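Emville Tracking Dish to Point at Sky Again, Once Paint Dries

The old tracking dish on the hill above Emville, which spent the better part of the space race listening for spacecraft and the years since then listening to crows, will be switched back on 11th June, according to the town's Space Heritage Society.

The dish is 60 feet across and was built to follow satellites over the southern horizon. It was retired when the work moved elsewhere, and the town has been trying to decide what to do with it ever since. Suggestions over the years have included a skating rink, a bandstand and a very large birdbath.

Milagros Arroyo, who leads the restoration, said the motors were in better shape than anyone had a right to expect.

"The bearings turned on the first try," she said. "The door to the control room took us two weeks." 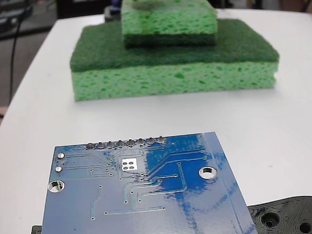
Inside that control room the society found 182 reels of tape, most of them labeled in pencil by someone with terrible handwriting. A Tejada archive has agreed to copy them. The first batch went off in May and came back with eleven hours of static, a few minutes of telemetry and one engineer ordering lunch. The lunch order - ham on rye, no pickle - will be part of the display.

Zedgate, the company that owns the hill, has leased the site to the society for 50 dollars a year and has asked that the dish not be pointed at its parking lot.

On opening night the crew plans to aim at the Moon, partly for the history and partly for the reason that it is hard to miss. If the weather holds, a signal will be bounced off the surface by a radio club in Ilell and picked up in Emville two and a half seconds or so later. Speeches beforehand are expected to take longer.

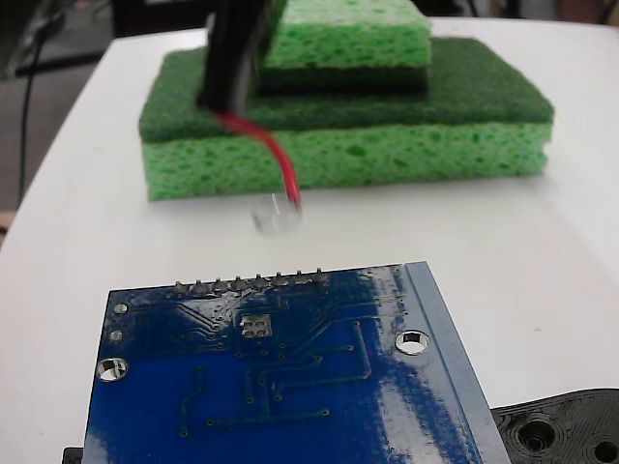 Euan Rutherford wrote in to say that his father worked the night shift at the station, that the dish never did point straight at the Moon without a shove, and that he hopes somebody has kept the broom handle.

Arroyo said the broom handle had been found and would be on hand.

Gates open at dusk. There is room for 40 cars on the hill, and everyone else will need to walk up from the feed store.

We use cookies to improve your experience on this site. Accept | Manage settings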